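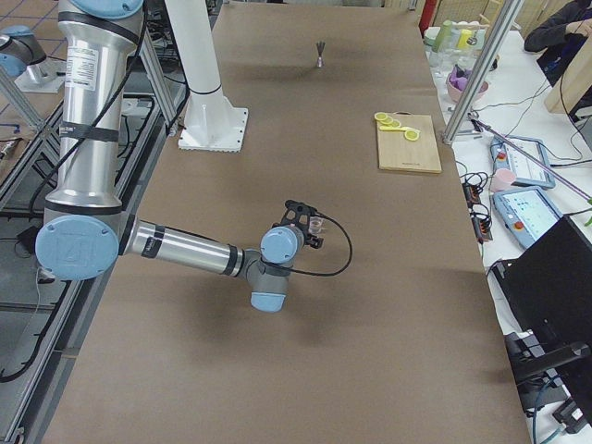
Bring Back the Office Water Glass

November 28, 2019 - by the Porneler Weekly desk

I drink more water when it comes in a real glass. There, I said it! My old office on Salameh Street went through 3,000 paper cups a year, and I'm sure half got one sip (mine included). 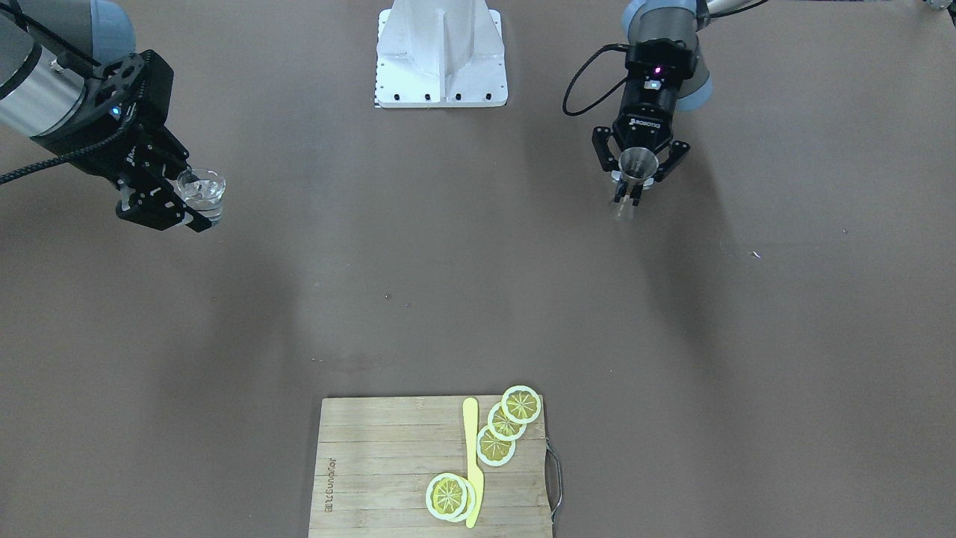 Wash It Yourself

A glass takes me 30 seconds to rinse - less time than hunting for the trash can. I'd make everyone bring one in January and stop ordering cups, period.

29 comments | Share

Related
Is Tap Water Fine?
Lunch at Your Desk Is Sad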